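Minutes of the cell maintenance meeting, Stutlow site
February 21, 2023
Present: cell maintenance, simulation, and one guest from Bestent (by phone)
Minutes taken by: simulation

1. Minutes of the last meeting
The minutes from December were accepted with one correction. The spare gripper cable is stored in Flakudthorpe and not in Stutlow.

2. Gripper fingers
Maintenance reported that the left finger of the real arm closes later than the right one. The finger screws were tightened and the gripper was calibrated again. After this it made 149 test grasps, and 3 of them failed. All three failures were with the mug, when it was taken by the handle. Bestent asks that we send them the log before we open the housing. It was agreed that we do not open it for now.

3. Simulated cell (Jadoon model)
The model of the cell was shown in its present state. The arm stands on the black pedestal next to the dining table, with the gripper open and pointing down. The mug, the frying pan and the spray bottle are on the table. Maintenance asked if the pedestal height is the same as in the real cell. It is not - the model still uses the old value, and the real pedestal was raised by 2 mm when the new feet were mounted.
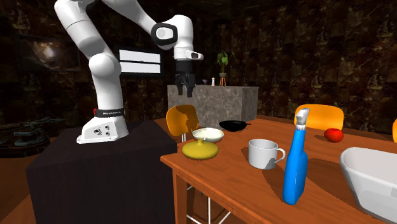
4. Base mounting and cables
The bolts of the base were checked with the torque wrench and all are good. The cable at the base connector has been rubbing on the edge of the pedestal. It will get a sleeve, and a loop should be left so that the arm can turn fully to both sides.

5. Running hours
The arm has 356 hours since the last service. Bestent has no objection if we continue until the next planned stop.

6. Actions
Send the grasp log to Bestent - maintenance
Correct the pedestal height in the Jadoon model and repeat the mug test - simulation
Fit the cable sleeve - maintenance
Bring the spare cable from Flakudthorpe - maintenance

The date of the next meeting will be sent by mail.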